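About Rultarum Books

Rultarum Books is a secondhand bookstore and lending library with a reading room at the back. We sell used books, lend books to members, and host reading groups on most weeknights. The store is owned by Kenneth Padilla and Bernardo Caldeira, who still work the front desk between them.

How we started

Kenneth taught high school English for a long time and had filled a garage with paperbacks. Bernardo ran the used book counter at Amaral, a stationery store that closed when its owner retired. The two of them met over a box of unsold novels during the closing sale in March. Kenneth wanted the box. Bernardo wanted to know which ones he had read. They talked until the store was locked up and agreed to meet again the following week.

The first version of Rultarum was a set of folding tables at the Saturday market. It had 243 books on opening day, all of them from Kenneth's garage. A year later we took over the lease on the old Amaral space and built the shelves that are still there now. The long counter near the door is the original stationery counter. The drawers are labeled for envelopes and ribbon, and we keep bookmarks and receipts in them.

What we carry

Most of the stock is fiction. We carry novels, short stories, and poetry first, then memoir, letters, and essays. There is a children's section by the side window and a small shelf of plays. We don't carry textbooks, and we don't buy encyclopedias or bound magazines.

The lending library is kept apart from the books for sale. It holds 1727 titles, all of them chosen by members or by the two of us. Lending books have a green sticker on the spine. If a book has no sticker, it is for sale, and the price is written in pencil on the first page.

The oldest book we have ever sold was a hymnal. The one we sell most often changes from year to year and usually has to do with whatever the Tuesday group has just finished.
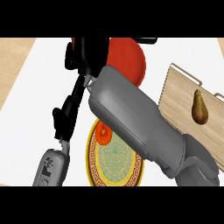

Reading groups

We run several groups, and each one picks its own books. The Tuesday group reads long novels and takes as many weeks as it needs. The Dremico group is named after the street where it first met, in a member's living room, and it reads only books in translation. There is also a poetry evening once a month, where people bring one poem and read it out loud.

Groups are free for members. Guests may come to two meetings before they decide whether to join. You do not have to finish the book to attend, though people will talk about the ending. We do not assign questions ahead of time. Someone says what they thought, someone else disagrees, and it goes on from there.

Almost 70 people belong to at least one group. Some of them read a book a week and some read three a year. A few couples come together and make a point of sitting on opposite sides of the room.

Buying and trading

We buy used books at the counter on weekday mornings. Please bring no more than two boxes at a time. Kenneth or Bernardo will look through them while you wait and make an offer in cash or store credit. Credit is worth more and does not expire.

We look for books that are clean, complete, and readable. Notes in the margins are fine with us if they are in pencil, and Bernardo prefers them. We cannot take books with mold or water damage. Anything we turn down can go home with you or onto the free cart outside.

Membership

A membership covers one household for a year. Members can borrow four books at a time for a month each, attend any group, and suggest titles for the lending shelves. There are no late fees. If a book has been gone a long time, we will call and ask how you are liking it.

Members can also leave a card inside a lending book when they return it. The cards stay with the book. Some have only a name and a date, and others have turned into arguments that run to several cards.

The newsletter

Breltach is our newsletter. It is printed four times a year and left in a stack by the door, and we mail it to members who live out of town. It has short reviews written by customers, a list of new arrivals, and the group schedule. We welcome reviews of any book, old or new, as long as you have read it. Keep them under a page. Negative reviews are printed too.

Visiting us

The store is open Tuesday through Saturday. The reading room stays open an hour later than the register on group nights. There is a ramp at the side entrance and street parking out front. Dogs are allowed in the store and not in the reading room.

To ask about a title, call the store or leave a note at the counter with the author's name and a phone number. We keep a want list and check it each time a box comes in.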